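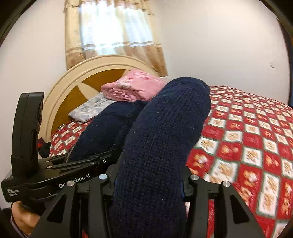 Pinon Garments - README

Pinon Garments is a set of short recordings of clothes being handled in real bedrooms, made for training grasping and folding policies. All of it was collected with a hand-held gripper, so there is no robot arm in the data and no joint angles.

What is inside

The set has 800 episodes from 17 homes. One episode is one garment, from the first touch until the person opens the jaws for the last time. Sweaters are the biggest group, with 241 episodes. Most of them start with a sleeve, and this was our choice - a sleeve is easy to find even in a crumpled pile.

Each episode folder has the video, the gripper pose, the jaw opening and a short text label, for example "pick up left sleeve".

How we collected

People used their own beds with their own bedspreads. We asked them not to clear away blankets or other clothes. Failed grasps stay in the data and have the label "miss".

Splits

Train and test are divided by home. The Wasden split keeps 3 homes fully unseen. The Shawky split is older and mixes homes, please use it only to compare with old results.

Known problems

Strong window light makes some videos too bright near the top. Dark knitwear loses detail in evening recordings. The pose drifts a little in long episodes, and we did not correct it.

The loader is in the Sundus repository, in the folder "tools".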